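Sorting small tubes by color into baskets: worth it or not?
Forum > Storage and Sorting > Small Items

basness_bench
Posted Thursday, 7:42 pm

I have a mixed lot of 200 lipstick-size tubes to sort and store. Diameters are close enough that I can treat them as one size. Finishes are silver, black, and several reds that run into each other. Current plan is small plastic baskets, one color of basket per group, on a flat white top. I want a layout that doesn't need relabeling every time the mix changes.

Questions are basket position, and whether slots in the rim are a problem with parts this small.

Gerrit Van Hecke
Posted Thursday, 8:05 pm

Slots in the rim are fine. Slots in the floor are the problem. Check the floor opening against the tube diameter and against the cap diameter separately, as caps come off.

For position, put the baskets toward the corners and keep the middle clear as the staging area. Tip out a small group, sort it, tip out the next. If you dump the whole lot in the middle they roll, and you spend your time chasing them.
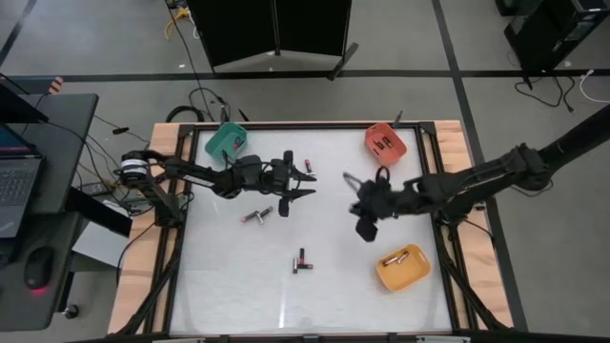

Group size matters more than basket size. I stay at 8 per group. Past that I start picking up the same tube twice to check the shade. Lay them parallel in the basket and they stay put; drop them in at angles and the top layer slides whenever the basket is moved.

Green, coral and yellow-orange are easy to tell apart at a glance. Avoid a red and a coral basket on the same table.

kakeo_drawer
Posted Thursday, 8:31 pm

Disagree on baskets. For cylinders you want a divided tray. I moved 1,617 assorted tubes and vials out of baskets and into Kakeo trays in January and retrieval is faster. With a basket you always have to lift something to see what is under it.

Gerrit Van Hecke
Posted Thursday, 8:44 pm

For retrieval, yes. He asked about sorting. A tray slot takes one tube at a time and has to be aimed at. A basket doesn't.

kakeo_drawer
Posted Thursday, 8:52 pm

He asked about sorting and storing. First line of the post.

Terence Bickerstaff
Posted Thursday, 9:16 pm

Both, then. Sort into baskets, transfer to trays.

Separate point on the surface. A smooth white top shows dark tubes well and silver ones badly, particularly under a single overhead lamp. The reflection lands on the work area and a silver tube lying in it is easy to miss. Move the lamp to one side or use a matte mat. I use a gray Bosman mat, 5 mm thick, and it also stops the rolling.

basness_bench
Posted Thursday, 9:40 pm

Thanks. Floor openings on mine are narrower than the caps, so that is settled. I will try groups of 8.

Does the mat slow you down when sliding tubes across to the basket?

Terence Bickerstaff
Posted Thursday, 9:58 pm

Slightly. I pick them up, so it makes no difference to me. If you slide, get the thinner Guketti one.

kakeo_drawer
Posted Thursday, 10:10 pm

Guketti mat curls at the corners. Tape it down.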